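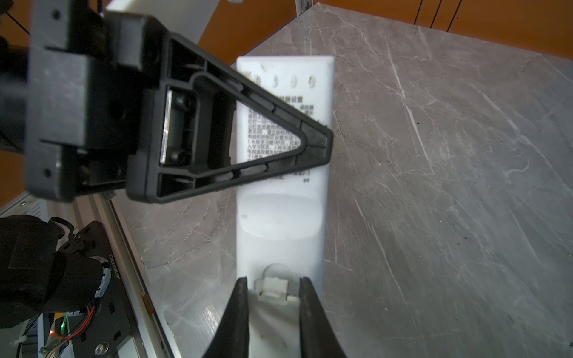
Remote from the Stinbridge flat, September 2020

White plastic remote, no maker's name noted. Came over in the Girwood box with the odds and ends. Logged as item 77.

Case is matt white, a bit worn: light scuffs and small dark specks on the face. Tried a damp cloth on one corner first, no harm done, so did the rest. Keep any cloth off the printing.

Row of four small round recessed buttons near one end. Under them the black Chinese text, a settings heading and numbered instructions. I can't read enough of it to be any use. Typed out what I could and sent it to Aasen for a translation, nothing back yet.

Still to do:
Contacts, look for green. Leave in vinegar on a cotton bud 20 minutes if so.
Check the clip-like tab at the other end for cracks before pulling at it.
Try new cells, then test against the Julwood receiver on the back bench.

Marble-top table needs wiping down afterwards, the vinegar will mark it if it's real stone.

Remote goes back in drawer 209, text side up. If it's still dead in December, strip for parts.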